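How a robot arm learns to pick up a pot

Have you ever wondered how a robot knows where its hand is? You know where yours is without looking. A robot has to work it out with numbers.

At Jamitz Robot Club, children aged 9 to 13 are finding out how to do this. They meet after school and share their work with Refilwe Cele, who runs the club, and Nesma Fawzy, who looks after the computers. The group's project this term is called Koster. The job is to get a robot arm to pick up a small brown pot from a kitchen counter and put it down somewhere else.

Why start on a computer?

A real robot arm costs a lot of money. It is also heavy, and it can break things if it gets a wrong instruction. So the club begins with a simulation. A simulation is a pretend world inside a computer. It looks a bit like a video game, but it follows rules about weight, pushing and falling that are close to the rules in real life.

If the arm knocks the pot off the counter in a simulation, you press a button and start again. There is nothing to sweep up.

What are the parts called?

A robot arm has some of the same parts as your own arm. The bottom part is the base. The places where it bends or turns are the joints, and the stiff parts between them are the links. One of the big joints is called the elbow. Near the end is the wrist, which turns the hand to the correct angle.

The hand is called a gripper. The one in the Koster project has two short fingers that slide towards each other. It has no thumb. It can hold a pot by squeezing it from two sides, but it could not tie a shoelace.

Getting close to the pot

The hardest part of the job is the last little bit. The arm can swing across the counter quickly, but near the pot it must slow down. If the gripper is too far to one side, a finger will bump the rim.

Each team in the club writes a list of places for the gripper to go. The first is well above the counter. The next is just over the pot. After that the gripper moves down, and only then do the fingers close.

In the club's kitchen world, the white arm has reached across the marble counter and its gripper is hovering near the upper edge of the pot. The fingers are not holding it yet.
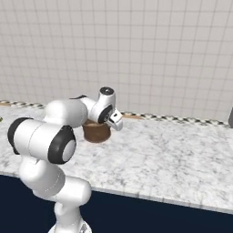

What happens when it goes wrong?

It goes wrong a lot. One team, Cania, needed 5 tries before the pot left the counter at all. On the first 3 tries the fingers closed too early and pinched the air. On the fourth they pushed the pot over.

The team changed one number each time and wrote it in a notebook. If you change lots of numbers at once, you can't tell which one made the difference.

Words to know

Simulation: a pretend world inside a computer, used for testing.
Joint: a place where a robot arm bends or turns.
Link: a stiff part between two joints.
Gripper: the part of a robot that holds things.

Try it yourself

Put a plastic cup on a table. Ask a friend to close their eyes and hold out one hand. Give them instructions such as "left a bit", "down" and "close your fingers" until they have picked up the cup. Then swap places and use a smaller cup.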